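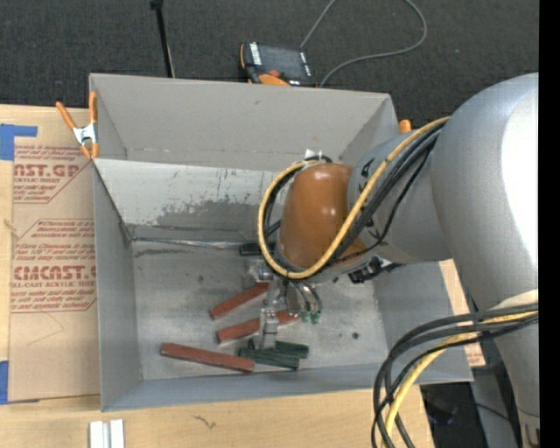 Une lectrice nous écrit que, chez elle, le planificateur refuse une prise sur deux dès que la pièce se trouve à moins d'une largeur de doigt d'une paroi, et demande si c'est un bug ou un réglage. C'est presque toujours un réglage, et comme la question revient souvent, elle ouvre désormais cette page.

Utov – Foire aux questions : dévracage en bac
Mise à jour : 17 novembre 2023

Pourquoi tant de prises refusées près des parois ?
Utov vérifie les collisions avec un modèle du bac gonflé d'une marge. La valeur livrée est de 13 mm, ce qui est prudent. Si votre bac est bien calibré, baissez le paramètre marge_paroi par petits pas et relancez la simulation à chaque fois. Ne le mettez pas à zéro : l'erreur de calibration n'est jamais nulle. Vérifiez aussi que le bac n'a pas bougé depuis le dernier relevé. Un serre-joint sur le rebord suffit en général à le tenir, mais pensez à le déclarer comme obstacle.

Faut-il modéliser les câbles et les tuyaux d'air ?
Oui, au moins grossièrement. Un faisceau qui fait une boucle autour du poignet change de forme selon l'orientation de l'axe 6, et Utov ne simule pas les objets souples. Nous conseillons une capsule large attachée au poignet et une limite de rotation sur le dernier axe. Les trajectoires seront un peu plus longues.

La segmentation confond deux barres de même couleur posées l'une contre l'autre. Que faire ?
Le module de perception Clukov sépare les instances à partir de la profondeur et des contours. Quand deux pièces vertes se touchent, le contour commun peut disparaître. Essayez dans cet ordre :
– augmenter le temps de pose de la caméra de profondeur ;
– activer l'option forme_connue et fournir les dimensions de la barre ;
– passer en mode prudent, qui prend d'abord les pièces isolées (une barre rouge bien dégagée, par exemple) et relance la détection après chaque prise.

Un fond métallique rayé gêne-t-il la détection ?
Les rayures, assez peu. Les reflets, davantage : ils créent des trous dans la carte de profondeur, surtout au pied des parois. Faites une acquisition du bac vide et enregistrez-la comme fond de référence. Elle est à refaire si l'éclairage change.

Le doigt de la pince masque la pièce au moment de la prise. Est-ce un problème ?
Pas avec la configuration par défaut. L'image qui sert au calcul est prise bras dégagé, et la descente se fait ensuite sans retour visuel. Si vous utilisez le suivi continu, activez le masque du robot, sinon Clukov prendra le métal de la pince pour une pièce.

Quelle est la durée d'un cycle de calcul ?
Sur notre poste de test, la détection et la planification prennent ensemble 718 ms. Avec le masque du robot activé, on monte à 753 ms. Le premier cycle après démarrage est plus lent, le temps de charger les modèles.

Combien de candidats de prise sont évalués ?
Le planificateur en garde 17 par pièce, triés par score. On peut augmenter ce nombre, mais le gain est faible si les pièces sont des barres simples. Il vaut mieux élargir la plage d'inclinaison autorisée.

Peut-on rejouer un cycle raté ?
Oui. Ouvrez le journal dans Osent, choisissez le cycle et cliquez sur Rejouer. Vous verrez la carte de profondeur, les candidats rejetés et le motif de chaque rejet. Les journaux antérieurs à la version de janvier ne contiennent pas les motifs – ils s'ouvrent quand même.

L'arrêt d'urgence du pupitre est-il vu par le logiciel ?
Utov lit l'état transmis par le contrôleur et suspend le plan en cours, mais il ne joue aucun rôle dans la sécurité. Après réarmement, le plan est abandonné et une nouvelle détection est lancée.

Comment signaler un défaut ?
Exportez le journal depuis Osent et joignez-le au formulaire d'assistance, avec le numéro de version et le fichier de calibration. Sans ce dernier, nous ne pouvons pas reproduire les refus de prise.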